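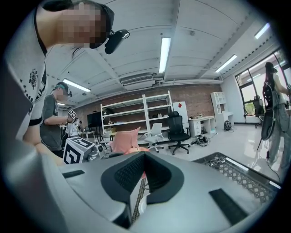
Flaltport, 1/29/19

The calibration numbers finally came out the way I wanted, so I'm writing this down before I forget what we changed.

Background for anyone who skipped the last two posts. We collect manipulation demonstrations with hand-held grippers. A person carries the gripper and does the task, and we record the gripper camera. From that we need the pose of the gripper over time, and that pose is what the policy learns from. If it drifts, the policy learns the drift.

Up to December we got the pose from the gripper camera alone. That worked well at a desk. It worked badly in the big room, where one wall is mostly windows, the floor is shiny, and people keep walking through the view. A visual tracker likes things that stay put and have texture. The brick wall is great for this. A moving T-shirt is not, and neither is a reflection of a ceiling light.

So in January I added printed square markers to the pipeline, on a cube and on top of a handheld device. The markers have a known size, which gives scale for free, and a cube shows at least one face from nearly any direction. The tracker still does the work from one video frame to the next. The markers only pull it back when it sees one clearly. I named the combined thing Addo, mostly so the folder would stop being called test_new_final.

The first version of Addo was worse than no markers at all. It took me most of a week to find out why. When a marker face is seen nearly straight on and small, the corner positions fit two different poses almost equally well. My code picked the one with the lower error, which flipped back and forth, and the whole trajectory jerked with it. You could see it in the plots as a comb of little spikes.

What I do now:

Keep both pose candidates for every marker detection and pass them both to the smoother. Let the motion before and after decide between them.

Throw out any detection where the marker is less than 29 pixels on a side. I tried lower cutoffs and the spikes came back.

Solve for the cube as one rigid object when two faces are visible, and skip the single-face solutions in that case. Two faces at right angles get rid of the ambiguity completely.

Weight each detection by how fast the gripper is turning. Motion blur shifts the corners, and it shifts them all the same way, so averaging doesn't help.

For the test I used 645 clips from the Tondmont set, all recorded with several people in the room. A clip counts as good if the gripper ends where it started, within my tolerance, after the operator sets it back on its mark. With the camera alone, 236 clips passed. With Addo as it is now, the number is 352.

That is a real gain but it's still only a little over half. I went through a good share of the failures. The largest group is clips where no marker is seen for a long stretch, usually with the operator facing the windows and the cube behind them. More markers on that side would help, but there is nothing to stick them to except glass, and I expect backlight to wash them out. The second group is rolling shutter during fast wrist turns. I don't model it yet. The third group is plain bad focus and I don't plan to do anything about it.

I also checked whether the pose improvement carries over to the policy, which is the only reason to do any of this. I trained the same small network twice on the pick-up task, once with the old poses and once with the new ones, same clips and same seed. The new one approaches the object more directly and hesitates less before closing. The success rate went up too, but I ran too few trials to quote it and I would rather wait.

One warning if you try this. Measure your printed markers with calipers after printing. My printer scales the page down slightly by default, and every distance in the first batch came out long by the same factor. I blamed the lens for two days. I have since reprinted them all with scaling off and redone the cube.

Next is Trirnine, the smoother rewrite. The current one handles a clip as a single batch and runs out of memory on the long recordings. I want a sliding window version that keeps both marker candidates alive until the window closes. It runs on toy data now. On real clips it crashes when a marker leaves and comes back inside the same window, and I think I know which index is wrong.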